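Programs > Clean Transit > Bus Depots > Charger Checks

Overview | Forms | Grants | Contacts

Tomness Depot – electric bus charging, grant inspection checklist
Inspector: Jovita Cuevas
Period: November
Meter at start: 1,322 kWh

1. Charger cabinets locked and labeled – PASS
Labels on the Faston units were replaced over the summer.

2. Cable jackets free of cuts – FAIL
Bay 3 cable is worn through near the plug. Tagged out. Do not use until Villaseñor Electric replaces it.

3. Emergency stop tested at each bay – PASS
Bay 1 button is stiff but works.

4. Clear space in front of panels – PASS WITH COMMENT
Pallets were moved while I was on site. Paint the floor line again before winter.

5. Ground fault test – PASS
Log sheet 184 signed.

6. Extinguishers charged and tagged – PASS

7. Spill kit stocked – FAIL
Gloves missing. The state grant rules ask for a full kit at every depot with chargers.

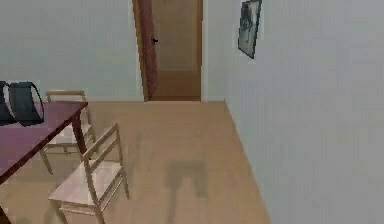 8. Drivers trained on plug-in steps – PARTIAL
Night shift has not had the class. The depot has until the next visit to send the sign-in sheet. Repairs under $2,000 can be billed to the grant without a new request.

Recheck items 2, 7 and 8.

Related
Bultanach Depot checklist
Charger repair request form
Clean bus grant rules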